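**How to read a fan book without skipping to the good game**

You were given a book with a 100 in the title and your team on the cover. Fine. It happens to all of us by August.

1. Check the index for the Mollitberg game. If it gets less than a page, lower your hopes.
2. Read chapter 70 first. Authors save their padding for the middle, so you'll learn how bad it gets.
3. Mark every stadium snack entry in pencil. Mahnaz Jalali found 2 for the same pretzel.
4. Argue with one ranking per sitting, out loud, on Saturday, before kickoff.

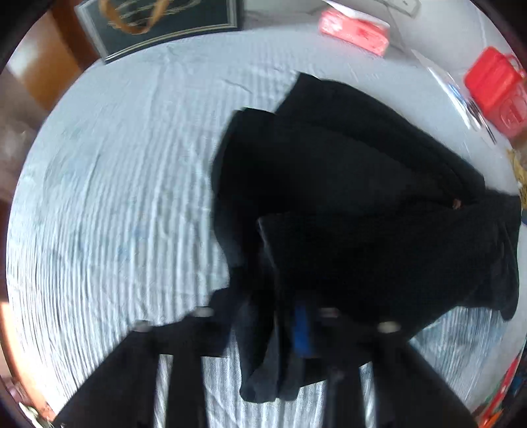 5. Skip the foreword. It's by a former kicker and he misses.
6. Lend it to a Letora fan and don't ask for it back.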